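Workshop Notes: The Two-Arm Build

The two-arm project has taken up the window end of the Carngate workshop since March, and several members have asked where it stands. Most of what follows comes from the build log kept by Chidubem Balogun and Zainab Okeke, who have put in the most evenings on it.

The base is finished. It is a dark platform with the brackets for both arms bolted down, and it has been moved twice to get the reach right. The first position was too far back. The arms could meet in the middle but could not reach the far table at all. Ibrahim Ajayi redrilled the mounting pattern and the whole thing now sits closer to the table edge.

Wiring took longer than planned. The gripper cables were cut short on the first try and pulled tight whenever a wrist turned past a quarter of its travel. We replaced them with longer ones and left a loop at each wrist. The loops look untidy, and they catch on sleeves if you lean in, so please keep your arms out of the work area when the power light is on.

The second problem was matching the two sides. Each arm was calibrated on its own and each was fine on its own. Put together, they disagreed about where the middle of the table was. Érica Leite wrote a short routine that brings both grippers to the same point from opposite sides, and we correct the difference by hand and save it. It has to be run again any time a table is bumped. The offsets are kept in a file called juhl, named after the old lathe that used to stand in that corner.

Budget so far is 1760, including the replacement cables and one controller board that was ordered in the wrong version. The board could not be returned. It is in the parts drawer if anyone has a use for it.

The current job is small two-handed tasks on the table, mostly pens, bags and packets that people had lying around. Duván Muñoz keeps the list of tasks and adds to it when someone brings in a new object.
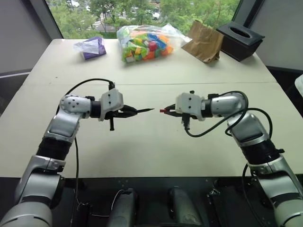
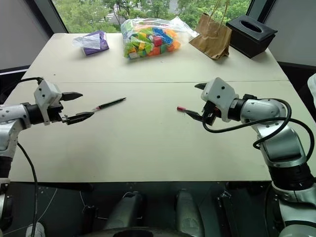 Grip force is what we are working on now. The setting that came with the controller software was 3000, and at that value the fingers marked anything soft. We have been bringing it down in steps and writing down where each object starts to slip. Pens are a good test for this - the body is slim and hard, and the cap is short enough that there is not much to hold. With the red cap in the right gripper and the black pen lying on the table near the left one, the left arm has to come in low and close on the barrel without pushing it away. Picking up from a flat surface needs its own approach angle, and we would like to have that saved as a separate setting before moving on to the bag of building blocks.

There are 4 open jobs if you want to help. The cable runs along the base need clips. The notes for the matching routine need to be typed up so that people other than Érica can run it. We need a better way of fixing the two tables together, as they drift apart over an evening. And someone with a free hour could label the spare fingers in the parts drawer by length.

The group meets after 5 p.m. and the door code is the usual one. If you plan to run the arms yourself, ask Zainab or Chidubem to go over the stop switch with you first.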